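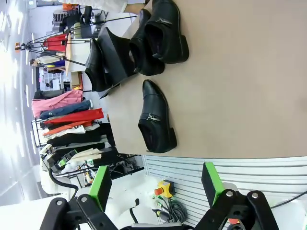
Wemgate Shoes

Wemgate Shoes is a set of teleoperated demonstrations of one robot arm handling footwear on a table. We recorded it for training and testing imitation policies, and we're very happy to finally have it out the door! Shoes are great practice objects. They bend, they have an inside and an outside, they come in lefts and rights, and a slip-on and an ankle boot ask for quite different grasps even when both are plain black leather.

What you get

1800 episodes in four task folders:

pick_single - lift the shoe named in the instruction and hold it clear of the table
upright - take a shoe lying on its side and set it on its sole
pair_up - put two matching shoes next to each other, toes the same way
unstack - separate shoes that are leaning on or lying over each other

Each episode has the wrist camera video at 30 frames per second, joint positions, gripper opening, the operator's commands, and one sentence of instruction in English. Video and robot state share a clock, so you can line them up by timestamp without any guessing.

How it was recorded

Everything was done at our Stikau site with a white arm and a two-finger gripper with green finger pads. The operator drives the arm with a hand controller while standing where they can see the table directly. Between episodes somebody rearranges the shoes by hand. We asked people to be messy about it: shoes on their sides, openings pointing any which way, one shoe propped against another. Box lids and other packaging stay on the table in plenty of episodes, and we left them in on purpose.

The wrist camera is mounted sideways, so raw video is turned by a quarter. We ship it raw. If you want it the right way up, set rotate=True in the loader. Do this before any cropping, or you will lose the fingertips (ask us how we know).

Loading

Install the gondeo reader, version 3 or later, then:

from gondeo import open_set
ds = open_set("wemgate_shoes", task="pair_up", rotate=True)
for ep in ds: print(ep.instruction, len(ep))

Older readers will open the files but skip the gripper channel without a warning. Please check your version first.

Labels

Every episode is marked success, partial, or fail. Partial means the right shoe moved but the goal wasn't met, for example a pair with one toe pointing backward. Failures are included and they're really useful - we got a clear boost in our own runs from training a success detector on them. The label file is called hlongwane.csv, after the annotation tool we used.

Things to know

Dark shoes dominate. Black leather swallows detail, and the edge of an opening can be hard to pick out in the wrist view. The background changes too: clothing racks get moved, lights get shifted, and people's legs show up near the table. We trimmed episodes where a hand reached into the workspace. There are no sandals and nothing with laces tied by the robot.

If you find a wrong label, open an issue with the episode number. Fixes go into the next release, planned for August.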